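Clukora Refurbishing Guide – Desktop Units
Section 6: Removing and Refitting the Processor

Revised 29/01/2026

This section covers full-size and mid-size desktop towers with a hinged load plate over the processor socket. Small form factor machines are covered in Section 9. Read Section 2 (static precautions) before you begin.

Before you start

You will need the following at the bench:

– a Dutik wrist strap, clipped to bare metal on the chassis
– a Phillips No. 2 screwdriver
– lint-free wipes and the cleaning fluid from kit 2828
– a tube of thermal paste
– a processor nest or a lidded tray to hold the part while it is out of the board

CAUTION: Shut the computer down, unplug the power cord, and hold the power button in for a few seconds. Do not open the power supply casing for any reason. There are no parts inside it that you can service.

6.1 Getting to the socket

1. Lay the computer on its side and take off the side cover.
2. In some towers the power supply hangs over part of the board. If it blocks the socket, release it and swing or lift it clear. Check that it is well supported before you put your hands underneath.
3. Move the loose power cables to the chassis wall. Leave the memory modules in place unless you are replacing them.
4. Unplug the cooler fan, then loosen the cooler screws a little at a time in a cross pattern.
5. Twist the cooler gently and lift. If it will not come, do not pry. Refit the cooler, run the computer until it is warm, shut down again as described above, and repeat from step 4.

6.2 Removing the processor

1. Wipe the old paste off the heat spreader while the load plate is still closed.
2. Press the retention lever down and out from under its catch, then let it rise slowly.
3. Swing the load plate open until it stands clear of the socket.
4. Hold the processor by two opposite edges and lift straight up. Do not tilt or slide it.
5. Set it in the nest with the heat spreader facing up.

NOTE: Write down which corner carries the gold triangle before you put the processor aside. It saves time later if the part is going into a different board.

CAUTION: Never touch the contacts in the socket. A bent contact usually means a new board, and these are not covered by the Sonau parts agreement.

6.3 Refitting

1. Check the socket for lint under a good light.
2. Line up the notches in the processor with the tabs in the socket and lower it straight down. It should sit flat with no force at all.
3. Close the load plate and bring the lever down under its catch. Some resistance is normal here.
4. Put a small dot of paste in the center of the heat spreader and refit the cooler, tightening in a cross pattern.
5. Plug the fan back in, return the power supply to its place, and fasten it.

Load plate open over the socket, processor in the nest, and the power supply label:

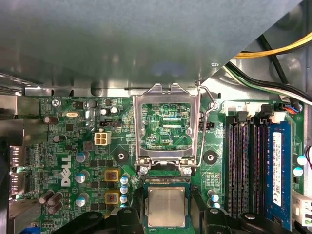
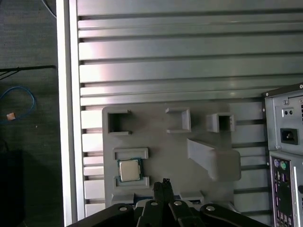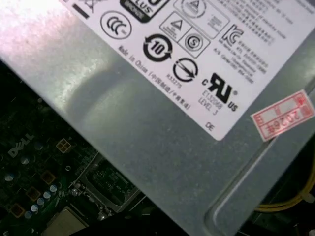
6.4 First start

Connect a monitor, keyboard and power cord, and turn the computer on. A message about a changed processor may come up once. Accept it and save the settings. If the fan does not turn, shut down at once and check the fan plug.

Leave the unit running for 40 minutes before closing the cover. Record the result on form 4000, along with the processor number if you changed the part.

Spare nests and trays are ordered through Dal Bello, in packs of 100.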